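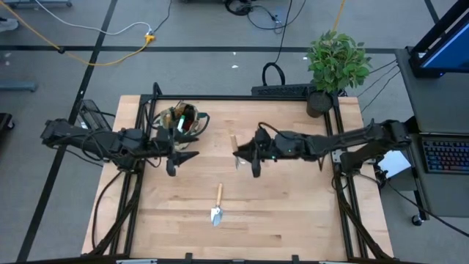
Cleaning Up Small Garden Tools and Packing the Tote for Winter

2020-11-02

I'm a terrible end-of-season gardener. In spring I'm all plans and seed packets, and by the time the leaves are down I want to throw everything in a bag, hang the bag on a nail and not think about dirt until the days get longer. I did exactly that for years. Then every spring I'd pull out a trowel with a crusty orange blade and a handle that felt like a cat's tongue, and I'd complain about cheap tools. (The tools were fine. I was the problem.)

So now I do one evening of cleanup, and this is how it goes. I'm talking about the little stuff that lives in a tote: trowel, hand fork, weeder, dibber, the things with wooden handles and metal ends. Shovels and rakes get the same treatment in the garage, only with more swearing.

What I get out first

An old dish brush with stiff bristles
A putty knife or a paint stirrer, for scraping
Steel wool, medium, plus a finer pad
Sandpaper, something like 120 grit and something like 220
Boiled linseed oil (raw works too, it just takes forever to dry)
A small flat file
Rags you don't love
A bucket of warm water with a squirt of dish soap
A metal can with a lid, for the oily rags (please don't skip this, more below)

I work at a table. I used to do it sitting on the back step and my knees have opinions about that now. If your table has a nice wood top, put down an old towel or some flattened cardboard before the oil comes out. I have a permanent ring on mine in the shape of a linseed can, and my sister-in-law Estíbaliz looks at it every time she comes over for coffee.

Step 1: Empty the bag. All of it.

Turn the tote upside down and shake. Mine is canvas and it collects everything. This year I got twist ties, a glove with no partner, plant tags for tomatoes I don't remember growing, a whole handful of bean seeds, and enough potting mix to start a respectable houseplant. Sort it right there: tools in one pile, seeds in another, and trash straight to the trash. Don't start reading the plant tags. I lost half an hour last year reading plant tags.

Step 2: Scrape and wash

Scrape off the big clods dry, with the putty knife. Get up into the spot where the metal goes into the handle, that's where the mud packs in and where rust loves to start. Then brush the metal end in the soapy water. Keep the wood out of the bucket as much as you can. A quick wipe with a damp rag is plenty for the handles, and if you leave a wooden handle soaking while you go answer the phone, it'll swell, then shrink, then wobble. Ask me how I know!

Dry everything with a rag right away, then leave it lying out overnight. I set mine on a cookie rack near the heating vent. You want it bone dry before any oil goes on.

Step 3: Get the rust off

Light rust comes off with the steel wool and some elbow grease. Rub along the length of the blade, and flip to the fine pad once the orange is gone and you're just down to gray. It won't be shiny and it doesn't have to be. My favorite trowel has a dark patch that has been there since I bought it at the Etgate flea market and it digs beautifully.

For bad rust, I stand the metal part in plain white vinegar in a tall jar. Check it after 2 hours and scrub. If it's still scabby, put it back in and leave it longer, up to overnight if it's really awful. Afterward rinse it well, dip it in water with a spoonful of baking soda stirred in, rinse again, and dry it like your life depends on it. Bare metal fresh out of vinegar can start rusting again before you've finished your sandwich. And don't let the vinegar come up over the wood.

Step 4: Touch up the edge

People argue about whether a trowel needs sharpening. Christos Vasilakis, who gardens two doors down from me and has clay soil that could be made into plates, sharpens his every month and swears by it. My soil is sandier and I do it once a year. You're not making a knife. Hold the tool against the table edge with the inside of the blade facing up, lay the file at a shallow slant, and push it away from you along the bevel that's already there. Lift, come back, push again. I give each side 5 strokes, feel it (carefully, across the edge and never along it), and do a few more if it's still round and dull. Wear gloves for this. Wipe off the metal dust when you're done so it doesn't end up in the handle finish.

Step 5: Sand the handles

This is the part I like. Old wooden handles get a furry, gray surface after a summer outside, and it feels so good to take that off. Start with the 120 and go with the grain. If there's old varnish flaking off, take it all the way down; oil can't soak in where there's varnish and you'll end up with a blotchy, sticky mess. Then go over it with the 220 until it feels like something you'd want to hold for an afternoon.

While you're at it, check for cracks. A hairline crack along the grain is usually okay: work some wood glue into it with a toothpick, wrap it tight with string or a rubber band, and give it a day. A crack that goes across the handle, or one you can open with your thumbs, means that handle is done. I replaced one in July, right in the middle of the season, when it gave out on me with the fork stuck under a dandelion. I was not gracious about it.

Step 6: Oil

Put a little linseed oil on a rag and rub it into the wood. Less than you think. Let it sit for 14 minutes (fine, fifteen, but my kitchen timer has a mind of its own and that's what it gave me last time), then wipe off everything that hasn't soaked in. If you leave it pooled on there it'll go gummy and you'll be picking lint off your handles in March. Let it dry a day and do a second coat. Really thirsty handles will take a third.

I run the same rag over the metal too, just a thin film. Some people use other oils on the metal and I have no quarrel with them.

Now the rags. Linseed oil heats up as it dries, and a wadded-up rag can catch fire on its own with nobody near it. Lay the rags out flat outside, single layer, until they're stiff and dry, or put them in the metal can, cover them with water and close the lid. Don't toss them in the kitchen trash and don't leave them in a heap on the bench.

Step 7: The tote itself

Canvas bags don't get enough credit or enough washing. Shake yours out again, turn it inside out and brush the seams, which hold an amazing amount of grit. I spot clean mine with dish soap and the same brush, rinse it with a wet cloth, and hang it from a hook by the straps to dry. I did put one through the washer once. It came out clean and also noticeably smaller, and now it holds clothespins.

Look at where the straps are stitched on while it's hanging there. If the thread's going, a few passes with heavy upholstery thread will get you another season.

Step 8: Pack it back up

Wait until the oil is dry to the touch. Then:

Trowel, fork and weeder go in metal end down, handles up where you can grab them.
Anything with a point gets a wine cork stuck on the end.
Gloves go along the side, clean and in pairs.
Twine goes in a jar so it doesn't wander.
Seeds do NOT go in the bag. They go in a tin in the closet, where it's cool and dry.

I also tuck in a scrap of paper with whatever I need to buy. This year it says "bypass pruner spring, plant tags, new left glove."

Hang the bag somewhere indoors if you can. A damp shed will undo a lot of your work by spring. Mine goes on the back of the laundry room door, and in a pinch I've kept it next to the potted plants in the den, with the little dibber out for poking at the soil all winter.

Lama Ghanem wrote in after my pruning post to ask if she could use walnut oil from the grocery store on handles. Sure, as long as nobody in the house has a nut allergy, and give it longer to dry. Olive oil I'd leave in the kitchen. It stays greasy and eventually it smells.

Pruners are next, once I find that spring.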